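Keeping house by the guest: a laundry routine in Clunholm

The woman who runs the three guest rooms above the old Vasconcelos bakery in Clunholm has been washing, drying and folding other people's towels for most of her working life. She started in a hotel laundry, moved to a holiday park, and took over the rooms in February with a second-hand washing machine and a cupboard of mixed linen left by the previous owner.

"The cupboard was the first job," she says. "Everything had been pushed in. You pulled out a pillowcase and got half a sheet with it."

She emptied it over two evenings and kept 32 pieces. The rest went for dusters or to the animal shelter in Jadov. New towels cost her 1318 crowns, which she thought was dear, but the old ones had gone thin in the middle.

She does her folding on a bed. A table would be the right height, she admits, but none of the tables she has owned was wide enough for a double sheet, and she doesn't like clean linen where people have been eating. The bedspread stays on underneath and everything is laid out on top of it before she begins.

"I want to see what I've got. If it stays in a heap I fold whatever is nearest and end up with six little piles that don't match."

Towels are done first. She lays each one flat, pulls the corners square and smooths it from the middle outwards. Then it goes in half lengthways, and in thirds from the short end, so that the fold faces the front of the shelf.
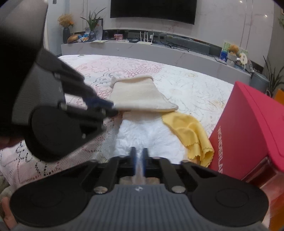

Sheets take longer, and she is less strict about them. A flat sheet gets folded edge to edge until it is the width of her forearm, then rolled or folded again depending on her mood. Fitted sheets she describes as "a fight every time". She tucks one corner into another, does the same at the far end, and hides the worst of it on the inside.

Small cloths are left to the end. She used to fold them into quarters, but guests and cleaners only pulled the pile over looking for the size they wanted. They now stand upright in a shallow drawer, where the colours can be seen.

She doesn't iron, except for pillowcases. "I did shirts and tablecloths for years at the hotel and I've had enough of it. If you take a sheet off the line and fold it straight away, it's fine. Leave it until the next day and you've lost it."

Asked what she would change, she mentions the shelves. They were built by a joiner from Skostodholm and are deep enough for two rows, so the back row is forgotten for months at a time. She has had a price of 3525 crowns for shallower ones and is still thinking about it.

For anyone starting on a full cupboard, she suggests doing one kind of thing at a time and stopping when it is done. Towels one evening, bedding another.

"And have somewhere to put the odd ones. I've got a bag on the back of the door. When it's full I take it to Jadov."

August 2021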